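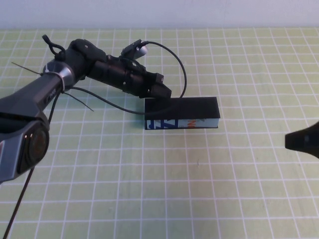

Stopped at a checkpoint and told to hand over my phone - what are my rights?

Posted by Descombe, Oct 28, 2021

Hello all! I drive the road between Purkerari and Mudance twice a week and I really love the trip, but last time a soldier at the checkpoint asked for my phone and started scrolling through my messages. He had it for ages and then gave it back without a word. No receipt, no name, nothing. Was he allowed to do that? And who do I complain to, the police or the army? I've never made a complaint before, so please start from the beginning!

Ayana Lencho
Great that you're asking, so many people just let it go! I went through this in February over a bag search and got a proper written reply, so it can be done.

Write everything down tonight while it's fresh: the time, which side of the road, what the soldier looked like, any number or name on the uniform or vehicle, and exactly what was said. If you had a passenger, ask them to write their own account separately (don't compare notes first).

Then send it to the army unit that runs the post, with a copy to the police station. Mine went to both and it was the unit that answered - a very polite officer rang me up and everything. Keep a copy with the date you handed it in, and ask for a stamp on it. The clerk grumbled but he did stamp mine!

Whether the search itself was lawful depends on what orders were in force on that road that day. The legal advice desk at the Mudance town hall looked this up for me free of charge. Do go, they are lovely.

Kolář
Just don't carry a phone. Problem solved.

roadside_reader
Agree with Ayana on nearly all of it! One thing to add - if it happens again, ask calmly "which unit are you with, please?" before you hand anything over. Don't film and don't argue, just ask. I've done it twice and got an answer both times. Also put a passcode on the phone if you haven't got one. Whether you have to unlock it is a separate matter and I'm not sure of the answer, so ask the advice desk about that too. Good luck, and please come back and tell us what they say!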